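Gripper comparison, sink station: pre-run checklist
Completed by: Elli Vainio, 07/04/2023
Grippers on trial: Ostar two-finger, Lahtinen soft three-finger

1. E-stop reachable from both sides of bench. OK
2. Payload limit set to 200 g on controller. OK
3. Wrist seal checked for splits. Lahtinen OK. Ostar has a nick near the cable entry, taped for now. Replace before wet runs.

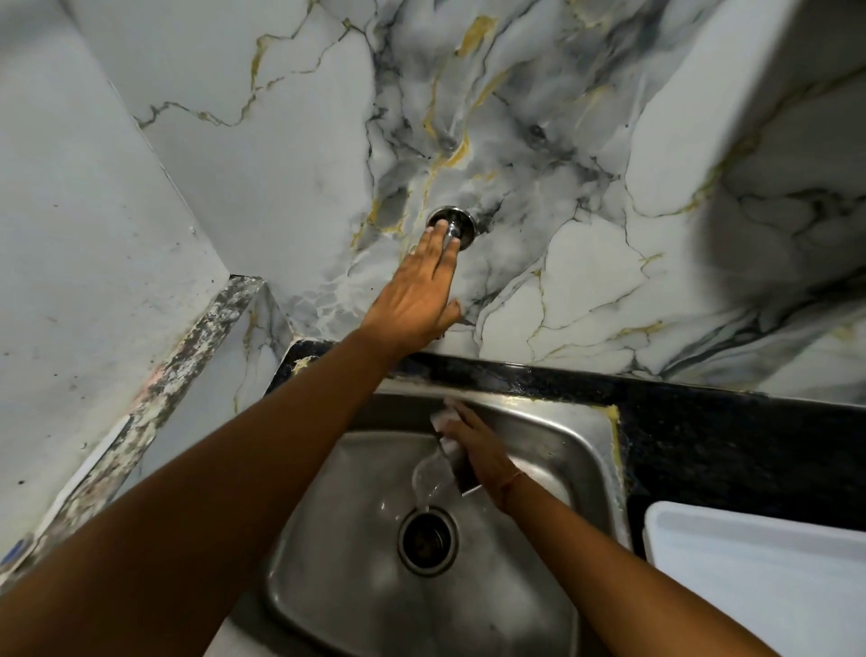
4. Speed capped at 20 per cent for first 5 cycles. OK
5. Camera lens cover clean. Redone, was smeared.
6. Reference task agreed: hold dish, wipe dish, set down. OK
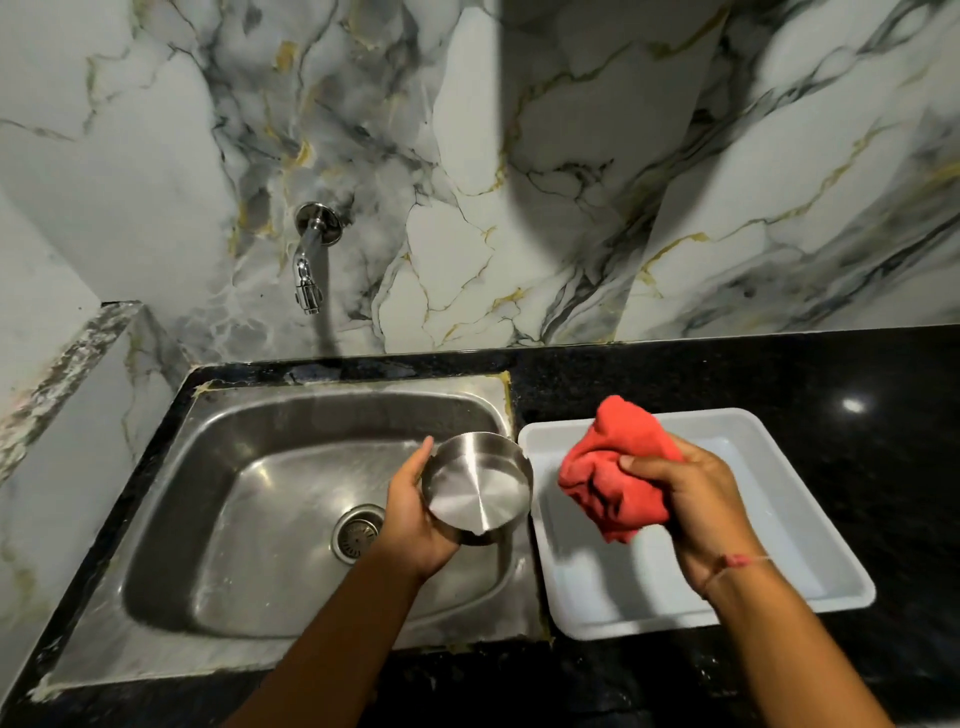
Comment on item 6: Grip force is still set too high on the Ostar. Pentti wants the same grasp tried on both units, copying the hand demo, with the thumb on the upper rim of the small steel dish and the fingers supporting it from below. The Ostar can't do the second part. Score it on rim hold only.

7. Cable clear of the basin. Not OK, recheck with Esko.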